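スマートフォン「Zotico」試作および発売準備に関する進捗報告

提出日：2025年4月22日
提出先：Prideck 事業投資部 御中
作成：Kaede Nakajima(Undby 端末企画グループ)

いつもお世話になっております。前回の報告からの進み具合と、遅れている項目、それからご判断をいただきたい点を書きました。私は日本語が母語ではありませんので、分かりにくい表現がありましたら、遠慮なくご指摘ください。技術用語は、できるだけ契約書と同じ言葉を使いました。

全体の状況

Zoticoの開発は、現在、二回目の試作が終わり、三回目の試作の準備に入ったところです。二回目の試作機は3月に組み立てを完了し、社内の担当者と、組立会社のBukhariの担当者が、それぞれ別々に評価を行いました。二つの評価の結果はだいたい一致しています。ただし、画面の明るさの自動調整については意見が分かれましたので、後の項目で説明いたします。

予算は、承認いただいた範囲の中で使用しています。部品の先行購入を前倒ししたため、今期の支出は計画よりも多く見えますが、来期に予定していた分が移動しただけで、総額の変更はありません。明細は別紙の表をご覧ください。

筐体と外観

筐体の設計は、ほぼ固まりました。前回の報告では、側面のボタンの位置が高すぎて、手の小さい人には押しにくいと書きました。この点は、音量ボタンを少し下げ、電源ボタンとの間隔を広げることで改善しました。新しい位置で社内の人に使ってもらったところ、片手での操作に不満を言う人は減りました。しかし、ケースを付けた状態ではボタンの感触が弱くなるという意見も残っています。ケースの製造会社に、ボタン部分の厚さを薄くできないか相談しています。

背面の仕上げは、つや消しを標準とすることに決めました。つやのある仕上げも最後まで候補に残っていましたが、指紋が目立つことと、塗装工程での不良が多いことから、今回は見送りました。色は三色の予定でしたが、発売時は二色とし、残りの一色は販売の様子を見てから追加したいと考えています。

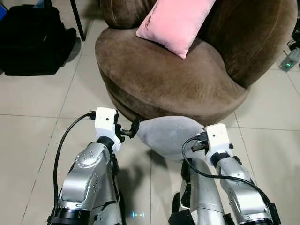
防滴の試験については、二回目の試作機で一度不合格がありました。原因はSIMカードのトレイのパッキンで、部品の形状は正しかったのですが、組み立てのときに少しねじれて入ることがありました。Bukhariと話し合い、治具を作り直してもらいました。作り直した治具で組み立てた機体は、同じ条件の試験に合格しています。三回目の試作では、念のため試験の台数を増やします。

基板と電池

基板は二回目の試作で大きな変更を行いました。充電回路の近くに熱が集まる問題があったため、部品の配置を変え、熱を背面に広げるシートの形も変更しました。その結果、急速充電中の表面温度は社内の基準の中に入りました。ただ、充電しながら動画を長く見る場合には、基準の上限に近い値になります。不合格ではありませんが、夏に発売することを考えると、もう少し余裕が必要だと私は考えています。充電の速度を温度に合わせて細かく下げる制御を、ソフトウェア側で準備しています。

電池の供給元は変更していません。容量も計画どおりです。電池の認証に必要な書類は提出済みで、追加の質問に一度回答しました。今のところ、再試験の連絡は受けていません。

カメラ

カメラは、今回の報告の中で一番時間がかかっている項目です。センサーとレンズの選定は終わっていますが、画質の調整がまだ途中です。特に、室内の暗い場所で人の肌の色が黄色くなりやすい問題と、動くものを撮ったときにピントが遅れる問題があります。

肌の色については、調整用の撮影データを増やして対応しています。これまでに1027枚の比較用写真を撮影し、担当者が一枚ずつ確認しました。電球色の照明ではかなり良くなりましたが、色の違う照明が混ざった部屋では、まだ安定していません。ピントの遅れは、ソフトウェアの更新で短くすることができました。それでも、同じ価格の他社製品と比べて速いとは言えません。営業の資料では、ピントの速さを強調しないようにお願いしたいと思います。

超広角カメラを付けるかどうかについて、前回ご質問をいただきました。検討した結果、今回の機種では付けない方針です。費用の問題だけでなく、調整の人員が足りず、主カメラの品質まで下がる心配があります。次の機種では、最初から計画に入れるつもりです。

ソフトウェア

基本のソフトウェアは、毎日の使用に耐えられる状態になりました。私も二回目の試作機を普段の電話として使っています。通話、メール、地図、決済は問題なく動いています。残っている不具合のうち、発売までに必ず直すものは9件です。内訳は、通知が遅れて届くものが3件、Bluetoothイヤホンとの接続が切れるものが2件、その他は設定画面の表示や翻訳に関するものです。

画面の明るさの自動調整は、先ほど書いたとおり、評価が分かれています。Undbyの担当者は変化が速すぎると感じ、Bukhariの担当者はちょうど良いと報告しました。調べたところ、両方の事務所の照明の明るさがかなり違っていました。どちらかの意見に合わせるのではなく、明るさを測る条件を決めてから、もう一度評価を行います。

更新の提供期間についても、社内で議論が続いています。基本ソフトの大きな更新は二世代、セキュリティの更新は三年間という案が有力です。三年を超える期間を約束するには、部品会社からの支援の契約を延長しなければなりません。見積もりを依頼しましたが、まだ回答が届いていません。
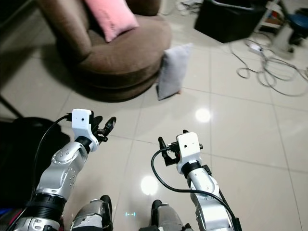 通信会社での試験は、一社目が始まりました。音声通話の試験は順調で、緊急通報に関する項目も終わっています。データ通信では、基地局が切り替わるときに速度が戻りにくい現象が一つ見つかり、通信部品の会社に記録を送りました。同じ現象は別の会社の端末でも起きたことがあるそうで、修正の方法は分かっているという返事をもらいました。二社目の試験は、この修正が入ってから申し込みます。

発売時期

当初の計画では、第三四半期の初めに発売する予定でした。現在の見通しでは、第三四半期の後半になる可能性が高いです。遅れの主な理由はカメラの調整と、通信会社の試験の順番待ちです。正確な日付は、三回目の試作の評価が終わるまで決めることができません。小売店への説明では「今年の後半」という表現を使い、月の名前は出していません。

三回目の試作で大きな問題が見つかった場合は、第四四半期に入ることも考えられます。そのときは年末の販売に間に合わせるため、航空便での輸送が必要になり、一台あたりの費用が上がります。この場合の試算も別紙に入れました。

ご判断をいただきたい点

一つ目は、発売時の色を二色にすることです。投資契約の付属書には三色と書いてありますので、変更の承認が必要です。

二つ目は、カメラ調整の外部委託です。経験のある会社に室内撮影の部分だけを依頼すれば、期間を縮めることができると考えています。費用は予備費から出すことができますが、予備費の使用には貴部の同意が必要です。来月の初めまでにお返事をいただければ、三回目の試作に間に合います。

三つ目は、セキュリティ更新の期間です。こちらは見積もりが届いてから、改めて資料をお送りします。今の段階では、三年間の案について、ご意見だけでもいただけると助かります。

次の報告までの予定

三回目の試作機の組み立てを始め、最初の機体で防滴、落下、充電時の温度の試験を行います。落下試験は、前回と同じ高さに加えて、角から落とす条件を増やします。箱と説明書の印刷データも、この期間に確定する予定です。説明書は日本語と英語を先に作り、その他の言語は翻訳会社の日程に合わせます。

試作機の貸し出しをご希望の場合は、三回目の機体からご用意できます。必要な台数と、受け取りの場所をNakajimaまでお知らせください。二回目の機体は社内評価で使用中のため、お貸しできる分がありません。申し訳ございません。

別紙：支出明細、不具合一覧、輸送費の試算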